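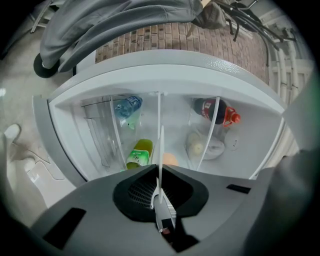 Fridge week at the Milel Street house

Tuesday, 7 of us on one fridge and it had got silly. So we emptied the shelves, wiped, put stuff back where you can find it. Took us most of the evening becuase everyone kept stopping to eat. Click for bigger.

House rules now, short version. Big bottles go lying down. Fruit on a plate, not rolling about. Anything in a bag, write your name on the bag. Leftovers get 2 days and then Anas Bataineh eats them, he has said so in the group chat and he means it.

Still to do: the door seal needs a proper scrub, and somebody has to go to Shboul for more tubs with lids. The old ones have gone missing again. Also baking soda.

Cola on its side, plastic bag up on the shelf.

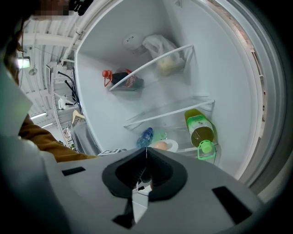

Red cap to the left, bag behind the rail. April clear-out.

The cola stays in the fridge till Saturday, hands off, its for the dinner. If your drink got moved look on the left first, then ask. The Dronov pickles are staying too, I know, I asked, I lost.

More pics when I get round to it. The freezer is next and I am not doing it alone. Kitty for cleaning stuff is in the tin by the kettle, put a bit in if you havent yet, thanks.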